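A desk doesn't need a drawer organizer. I have bought four of them over the years, and each one made my desk worse. What a desk needs is one box that can be picked up, and a short list of things that are allowed to stay outside it.

I came to this view slowly. For most of my working life I kept office supplies the way everybody does, in a wide top drawer with a plastic tray in it. The tray had long slots for pens, short slots for erasers and a square one that I think was meant for paper clips. Mine held dead batteries, a tape measure and the key to a bicycle lock I no longer owned. The scissors never fit in any slot, so they went on top, and every time I opened the drawer the handles caught on the frame.

The trouble with a tray is that it's designed around the idea that you own a certain set of things in certain sizes. You don't. You own two glue sticks this month and none the next. You buy a fat marker for a moving box and then you have a fat marker. The slots stay the same and the things change, and after a season or so the slots are just low walls that dust collects against.

When our office moved to the second floor on Habte Street, we lost the desks with drawers. The new ones are flat gray tops with a shelf below. People complained and several ordered rolling cabinets from Skarnov, which cost $540 each and come with six shallow drawers. I didn't order one. I took a plastic box with a lid and put in it what I had used in the past week, and I left the rest in a carton by the coat rack. By November the carton was still there with most of it still inside, and I gave it away.

The box has a few rules. The first is that it should be see-through, or close to it. You shouldn't have to open a thing to learn whether the scissors are in it. Color is fine. A yellow-green tint hides nothing, and it's easier to spot on a pale wooden table than clear plastic would be.

The second rule is that it should be a little too small. If there is room to spare, the spare room fills up, and it fills up with the same batteries and keys as before. A box that closes with a pair of scissors, some glue and something to write with is big enough for a day's work. Big things stay out. That means the stapler, the calculator and whatever plant you keep, if you keep one.

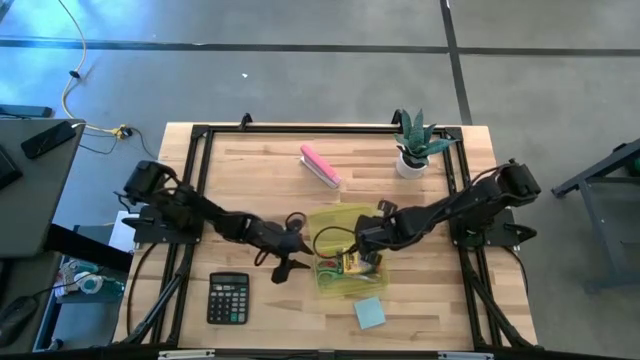 Gemechu Wolde objected that a stapler belongs in the box before anything else does, and that leaving it out on the table is how it ends up on somebody else's table. He has lost two that way and says he would rather carry a bigger box than buy a third.

I take the point about theft. I still think he's wrong about the stapler. A stapler is heavy for its size and an awkward shape, and once it is in the box everything else has to be arranged to suit it. It is also the one item on a desk that people use standing up, with papers in one hand. They need to be able to reach over and press. If it has to be dug out first, they fold down the corner of the pages and walk off. A pink stapler, I would add, doesn't travel far without being noticed. The gray ones are the ones that vanish.

Sticky notes are the harder case. They are small and flat, and they would go in the box easily. I tried it. They pick up crumbs along the gummed edge, and the top few sheets curl. More to the point, I stopped using them. A note is something you write within a few seconds of thinking of it, and opening a lid is long enough to decide you'll remember. So the pad stays out, flat on the table, and I accept that it wanders.

The third rule is about the lid, and I didn't have it at first. I used to like lids that come off completely. They get put down on something, then something gets put down on them. A hinged case is better. It opens flat, both halves stay together, and the empty half gives you a place to lay what you've just taken out. The cheap pencil cases sold for school are built this way, and I have found nothing in the office catalogs that improves on them. The one I like best came from a closing sale at Jisusholm and is meant for a child.

Children's supplies are better thought out in general. A box of crayons is a good object. It has a bright label and it goes into a case whole, as a single thing, where the same crayons let go on their own would be in every corner by lunch. If I were sorting a desk from nothing I would try to buy everything in that form, already boxed inside the box.

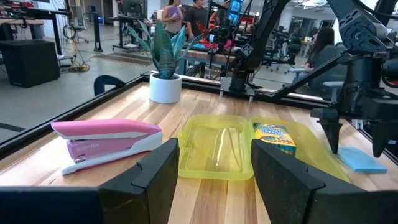 *Case open flat, crayons still in their box, stapler left outside.*

There is a case against all of this, and it's mostly about sharing. One box suits one person. At a shared table, somebody takes the glue and puts it back in the nearest box, which is the wrong box. The people at Stistow, where I worked before, got around it with one big bin on a shelf for common stock and nothing personal at all. It worked well enough, though the bin was always being searched through and the good scissors were always at the bottom.

I would do both. Keep the bin on the shelf under the desk for refills and odd items, and keep the small case on top for what is in use. When the case won't close, something goes down to the bin. When the bin won't take any more, it's time to sit on the floor with it for half an hour – and I mean the floor, with everything tipped out, because sorting from the top only ever gets you the top layer.

I still have one of the drawer trays. It's in the kitchen and it holds forks.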